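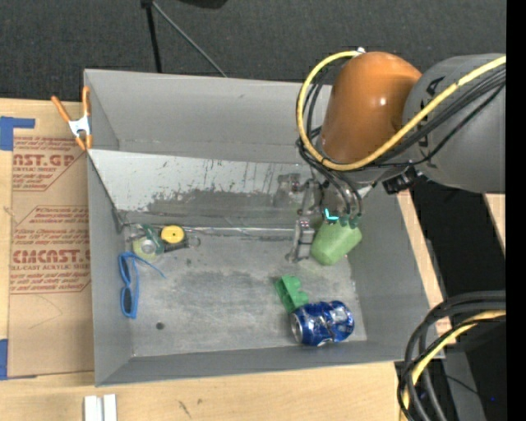
Bin Clearing Rules and Data Card

This file covers the mixed-object picking recordings made at the Janstead bench. Read it before you run the arm or add to the set. Questions go to Katalin Bíró or Vidar Forsberg.

What is recorded

One arm works over one gray bin. Objects are household things of different shapes, such as plastic cups, drink cans and sunglasses. Clear and shiny items are kept in on purpose – they are the hard cases. The set has 98 episodes, each some 5 minutes long.

Before a run

- Clamp the bin rim to keep it from sliding.
- Check that cables have enough slack for the full reach and don't catch on the hand.
- Keep loose parts and tools out of the bin.
- Leave the camera where it is. If it gets bumped, stop and tell So-yul Ha.

During a run

- Hands stay outside the bin while the arm has power.
- Objects may lie against the walls or on top of each other. Don't straighten them.
- Dented cans are fine. Cracked plastic and broken glass are not.
- After 2 failed grasps on the same object, move on and log it.
- Use the stop button for any contact between the fingers and a wall that doesn't clear by itself.

Labels

Name the object by its shape and material, for example "cup, clear plastic." Brand names stay out of the label field. If you can't tell what something is, write "unknown" – a guess is worse than a gap.

Known problems

Episode 9 has no force readings. Clear objects are often missed by the depth sensor, and those pixels are left blank.

Changes

Monday, February 11, 2019: grasp limit added, label rules rewritten (Harpreet Lachance).

Related

Flerema gripper notes
Fendden calibration steps
Brzozowska object list
Janstead bench safety sheet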